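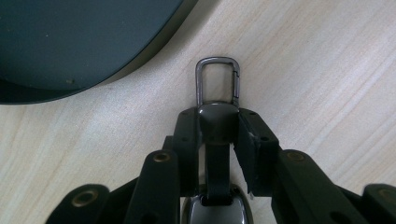
Photo: Ourania Chrysikopoulos / Pralside

Hand-Held Gripper Rules: Frequently Asked Questions
Last revised 2 April 2021

These are the questions that keep landing in the Pralside bench inbox. The full rulebook is longer and has a worse sense of humor.

Who has to follow these rules?
Everyone who picks up a gripper at one of our benches, including visitors, managers, and Gerasimos Zacharopoulos, who wrote them.

Where should I grip a snap hook?
By the body, with one finger on each side, as in the photo. Leave the wire loop and its gate clear. The gate is a moving part, and if you squeeze it you will record a very good example of how to squeeze a gate.

Can I pick it up by the strap?
Only if the task card says "strap." Straps bend, swing and generally do as they like. The Trundetti cards mark these tasks in the top corner, which is where people don't look.

My finger pad is fraying. Can I keep going?
Finish the take you're on, then write it in the pad log. A ragged edge is a note. A pad that slides on its finger, or has let go of it, is a swap, and the gripper stays on the bench until the swap is done. Please don't trim the pad with scissors. We can tell.

How long does a pad last?
We inspect at every 700 grips and replace when the inspection says so. Some pads sail through. Others seem to have been waiting all their lives to retire.

Is glue allowed?
No. Tape is also glue.

Do shiny parts need special handling?
Wipe off fingerprints before the first take, and check the camera view for glare. If you can read the ceiling light in the metal, tilt the part or move your bench lamp. Powder and matte spray are banned after what happened in November.

What else can be on the table?
Whatever the task card lists. Anything extra gets written down, even if it only pokes into a corner of the view. "Misc." is not an object name.

How many takes make a set?
A set is 16 takes. You may submit up to 128 takes per shift, and there is no prize for reaching the limit.

What if I drop the part?
Keep the take and mark it "drop." Dropped parts are useful. Dropped parts that were quietly deleted make Ourania open a spreadsheet.

Should I oil the linkage?
Leave it alone. If an arm feels stiff, brush the dust out of the joints and squeeze the handle slowly 2 times. Still stiff? Tag it and take another gripper.

Does this replace the Karamanlidis safety sheet?
No, you need both. The safety sheet is about your fingers. This page is about the gripper's.

Who do I ask for an exception?
Gerasimos. Put the bench number and the task card number in the subject line. Requests titled "quick question" are answered in the order he feels like it.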